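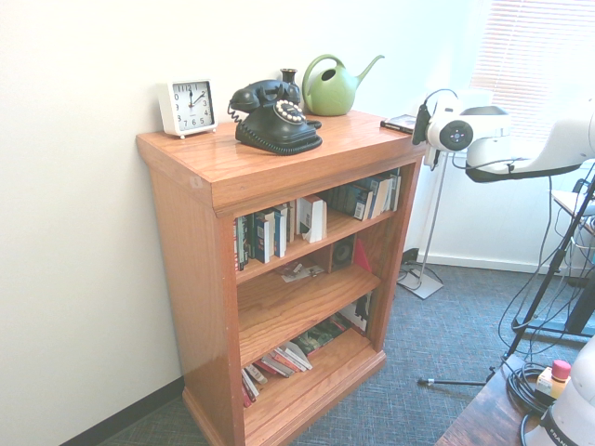 Attachment 1: oak-finish bookcase, three open shelves, current load

From: list member, Ranholm
To: shelving and storage list
Date: July 3, 2021
Subject: Re: Sag on middle shelf, and how to reload

On the shelf sag question, a previous poster wrote:

> I have a three-shelf unit with a heavy top. The middle shelf
> has taken a bow of 5 mm at center. All three shelves carry
> books, filled end to end. The top carries a printer.
> Can I flip the shelf, or does it need a batten? Also, does it
> matter which way the books lean? I was told leaning is bad
> for the bindings but the shelves are never quite full.
> The unit stands on carpet, if that changes anything.

Flip it first. If the shelf sits on pins and both faces are finished, turning it over puts the bow upward and the load brings it back toward level over a few months. Mine was done in February and now reads flat against a steel rule. A batten along the back edge is worth adding if the bow returns. Glue and screw it from underneath, full width, and drill pilot holes.

Before flipping, take the load off that shelf and leave it off for a while. You can see from the attachment how I am running mine. The middle shelf has only some flat papers or cards, a small speaker against the back, and one red item at the right. The books are on the upper and bottom shelves. I would put the heaviest volumes on the bottom in any case. It lowers the center of gravity, and on my unit the bottom board is carried by the plinth.

Regarding lean: a slight lean does little harm to paperbacks. Large hardcovers are another matter. The text block is heavier than the joint was made to carry at an angle, and the spine will twist. My bottom shelf is the bad one in this respect, with a lot of leaning and stacked books sloping down to the left. I intend to sort it by height, lay the largest ones flat, and put a Clerkix bookend at the open end of each upright run. The upper shelf has the same fault to a lesser degree. The left group is packed tight and holds itself up, but the white book next to it has gone over.

Do not pack too tight either. If you cannot get a finger between two books, take one out.

On the top: a printer is a moving load and I would relocate it. Light items are fine. Mine has an alarm clock, a rotary telephone, a bud vase and a green watering can. The can is filled at the sink and goes back up only after it has been wiped underneath. A glossy top shows water rings, and I have already had to take one out with Baster paste, two passes, soft cloth, along the grain.

Carpet does change things. The front edge of a plinth base can settle more than the back if there is a gripper strip along the wall. Put a level on the top, front to back. If it tips forward, shim under the front of the plinth. I used Zapata plastic shims, sold in a bag of 40, and trimmed them flush with a knife. Check it again after reloading.

One thing missing from your post is the thickness and the clear span of the shelf. Please send both, and say whether it is solid board or veneered. Without those I can't tell you if 5 mm is within what the board will recover from.

--
Shelving and storage list
Attachments are limited to 2000 KB. Please trim quoted text.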